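Negi Parts Bin Labels

Short text labels for small-parts storage: bins, drawers and shelf strips. Version 2, updated in August.

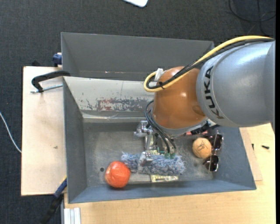
Gray sheet-metal bin on a wooden tabletop.

What is in the set

The set holds 352 label texts in 19 groups, such as screws, washers, hose fittings and cable ends. Each row has a part name, a short name that fits on a narrow strip, a group code and a size field. The size field is blank for parts that come in one size only.

Files

labels.csv: all rows, UTF-8, comma separated
groups.csv: group codes and full group names
changes.txt: edits from version 1

Where the texts come from

Most were typed from the drawer fronts in the Gultlow store room. Another 139 came from the old Vorkeck stock list and were shortened by hand. Spelling was changed to American throughout.

Known problems

Metric and inch sizes share one column. Check the unit before you sort. The group "misc" is too large and will be split. A few short names run past the strip width when printed in bold.

Printing

Import labels.csv into any label program. The Trakix template expects the short name first, so swap columns one and two. Print one test strip before a full run.

License

Free to use and change. Please keep changes.txt with any copy you pass on.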